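Search this site
Enter keywords
Print this page | E-mail this article

Review: Velter 3, a desktop tool for checking where a picture was taken

September 8, 2018

I have used Velter for most of the work I did since March, and several readers wrote to ask if it is worth the money. My answer is yes for some people and no for others, so I will try to be exact about which.

Velter is a program for people who compare pictures with maps and satellite views. You load a photo or a set of video stills on the left side, the map on the right side, and you connect points between them: a chimney, a road corner, the end of a wall. When you have enough points, the program draws the possible area where the person with the camera was standing, and the direction of the view. All this can be done by hand, and I did it by hand for years, with a drawing program and many open browser tabs. What you pay for is that the notes, the points and the sources stay together in one project file.

The installation was simple. The license is 70 dollars for one year and one computer. There is a trial version, but it allows only 40 stills in a project, and this is too little for a video of normal length. I reached the limit on the first evening. The paid version allows 400.

For the test I used three groups of material. The first was my own photos from Wekcombe, where I know every street and can say at once if the result is wrong. The second was a set of old videos of a military convoy, which I had already located with other methods. The third was a mixed folder with interiors and computer-made pictures, to see how the program behaves when it has nothing to hold on to.

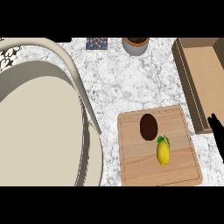 Source: computer rendering

With the Wekcombe photos Velter did very well. In open streets the suggested camera position was usually inside the correct crossing, and when I added a fifth or sixth point it became smaller still. Near the river, where the old warehouses all have the same roof, it was less sure, but it showed a large area and did not pretend to know. I like this. A tool that shows a small red dot with false confidence is dangerous for our kind of work, because the dot is what people copy to social media.

The convoy videos were harder. The still extractor takes one frame each second, and you can change this, but the setting is hidden in the third tab of the preferences. On a shaky video many stills are not sharp. There is a filter for blurred stills, and it threw away two which I needed, where a road sign was readable only for a moment. Now I keep the filter off and I remove the bad ones myself. It takes longer. The panorama function, which joins stills from a turning camera, is the best part of the program, and for me it alone pays for nearly half of the license.

The third folder gave no position for anything, as it should be. My complaint is that the message is the same for every failure. "Insufficient reference" can mean that you have too few points, that the points contradict each other, or that the map layer did not load. I lost one afternoon to the last case.

Some smaller remarks. The map layers are loaded when you need them and cannot be saved for later, so on a train the program is almost useless. Export to PDF works, but long web addresses are cut at the margin, and for a report with sources this is a serious mistake. The measuring tool works in meters and feet. The dark color theme is pleasant at night. The manual has 200 pages and is written clearly, but there is no index.

I also compared it with Thakur, which costs less and runs in the browser. Thakur is faster for one single photo and has better tools for shadows and time of day. But it keeps your pictures on its own server, and when the material comes from a source who could be in danger I do not want this - even if the company promises to delete everything. Velter keeps all files on your disk.

If you check one picture in a month, do not buy it, the free methods are enough. If you work with long videos, and especially if you must show another person later how you came to your result, I can recommend it. I have renewed my own license, and I sent the developers a note about the web addresses in the PDF. They answered that it is on the list for the next version.

Print this page | E-mail this article

Related items
Flestberg archive puts convoy maps online
Reading shadows: a first lesson with Thakur
How to keep a source log for video work
Wekcombe bridge: comparing old and new satellite views
Saving social media posts before they disappear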